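Skiditeck Roll-Out Dance Floor, 2 m wide

Hi, Arif Kwok here. I teach tap and a bit of contemporary at the Firkgate studio, and I've sold these floors on the side ever since I got sick of dancing on church hall tile. The Skiditeck is the one I use myself, so I'm biased, but I really do love it!

It comes on a 30 ft roll, black on one side and gray on the other. Two people can lay it before the coffee's ready (one person can too, with some swearing). Leave it flat overnight if you've got the time, then tape the seams. Ballet shoes, jazz shoes and bare feet are all happy on it. For tap I'd put the Trerby underlay beneath it, or your knees will complain by May.
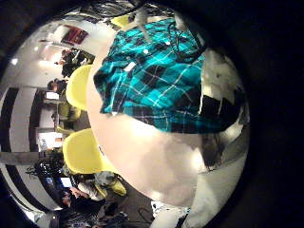
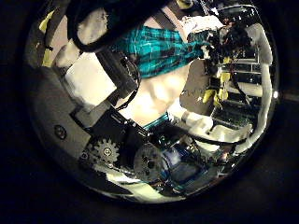

Teal plaid, seen in both photos.

Areti Tsolakis took hers on tour with the Rahman company and it did 40 shows before she needed a new storage bag. The floor itself is still going. Mop it with plain warm water and skip the polish, please – I've seen a whole front row of swans go sideways.

Order code 2566. Tape is sold separately, and you'll want more than you think. If you're not sure how many rolls your stage needs, send me the width and depth and I'll work it out for you, usually the same evening after class.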